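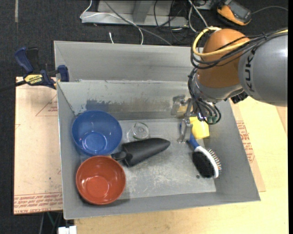

Plundeva Still Life School

Search this site: Enter keywords Go

Print this page | E-mail this article

The Plundeva school is the name given to a loose circle of still life painters who worked in and near the river town of Plundeva, and whose small, quiet pictures of kitchen things have won a good many friends over the years. It was never a school in the strict sense, with a building and a roll of pupils. The painters shared a landlord, a supplier of canvas, and a great fondness for bowls, jugs and fruit (above all, it must be said, bowls), and the name was first used a little teasingly by a newspaper in the neighboring town of Holtar before the painters took it up themselves.

Origins

The circle gathered around Anselmo Cantero, a sign painter by trade, who had come to Plundeva to letter shop windows and stayed on when the work ran out. He rented two rooms above a grain store on Shehu Street, and the north window there, tall and rather dusty, gave the cool, even light that people still think of as the Plundeva light. Cantero painted the same shelf for most of his life. He moved the things on it very little from one picture to the next, and he liked to tell visitors that a bowl needed a month to get used to its place.

His best known pupil, Đạt Lã, arrived as a young man meaning to study landscape and was set to painting eggs instead. He grumbled about it in his letters, which are delightful reading, but he stayed seven years, and his later pictures have a softness in the shadows that owes a great deal to those eggs.

Methods and materials

The painters worked in oil on fine linen, usually over a warm brown ground that was allowed to show through at the edges of things. Cantero mixed his grays from blue and orange and kept black off his palette altogether, a habit he passed on to everyone who came up the stairs. Highlights were put in last, with a small round brush, and often in one sitting so that they would stay fresh. The canvases are modest in size, and many were made to fit secondhand frames, so that collectors will find some very odd proportions among them!

Collections

The largest holding is at the Atden Museum, which owns 212 paintings and 939 drawings, among them nearly all of Cantero's shelf pictures. The drawings are fragile and are shown in turn, with a fresh group hung each June. Lã's letters, 882 of them, are kept in the reading room and may be seen by appointment.

See also: Still life; Tonal painting; Holtar sketch clubs

Contact us | Copyright 2023 Atden Museum | Back to top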